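Section 4. Filling and Leveling a Tiered Cake with the Hostach Turntable and Wike Leveler

Read this section before you cut anything. The card in the lid says the leveler gives "perfect layers every time." It does not. It gives decent layers if the cake is cold and you go slowly.

Before you start

1. Bake the layers the day before and wrap them once they are fully cool. Chill overnight.
2. Set the turntable on a flat counter and lock the foot. The lock has a weak click. Push the turntable sideways to test it.
3. Fit the wire in the lowest notch that clears the crust. The notch numbers are not inches, whatever the old Clorbridge booklet told you.

CAUTION: The wire is under tension. Keep fingers off it when you move it between notches.

Cutting

4. Rest both feet of the leveler on the turntable. Saw gently through the crust, then pull across in one pass.
5. Lift the dome off with a cake board. Using your hands will crack it.
6. Measure the layer at four points. If one side is high, turn the cake and take a second pass. Don't try to hide a slope with buttercream, because the next tier will find it.

Note: Fruit cake and anything with whole nuts will drag the wire. Use a long serrated knife for these. The Lundenitz blade sold as an extra is supposed to handle nuts. Kaja Venckus tried it on 19 walnut layers for this guide and went back to her bread knife.

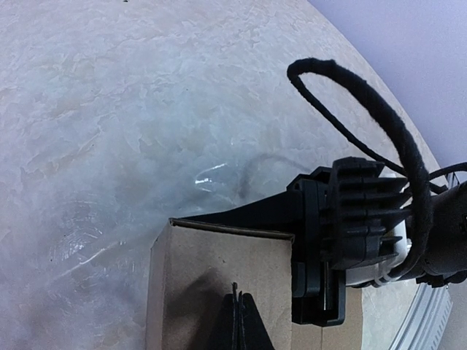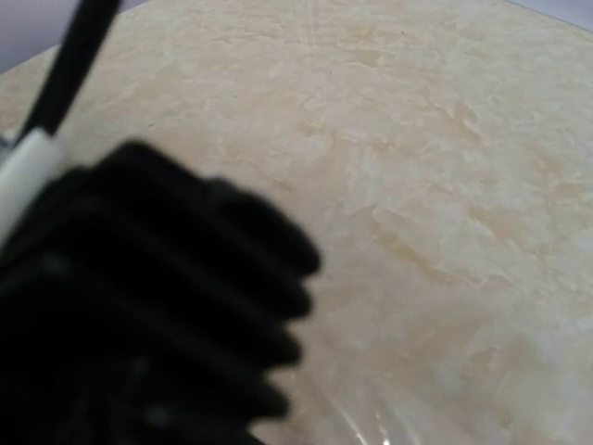
Top: marble-patterned tabletop, clear film and cardboard box.

Filling

7. Pipe a dam of stiff buttercream just inside the edge of the layer. Fill to slightly below the top of the dam.
8. Add the next layer cut side down and press with a flat board. Stop when the dam starts to bulge.
9. Chill for 30 minutes. Some recipes say 20, and in a warm June kitchen that is wishful thinking.
10. Apply a thin crumb coat and chill again until it is firm to the touch.

CAUTION: Do not use the turntable to carry a finished tier. The top plate lifts off without warning.

Curd and fresh fruit fillings

We get asked for a way to keep these firm for days under fondant. Eglė Rimkutė has tested several stabilizing powders for us and isn't convinced by any of them. Fill with jam or buttercream and serve the curd on the side.

For dowels and stacking, go to Section 5.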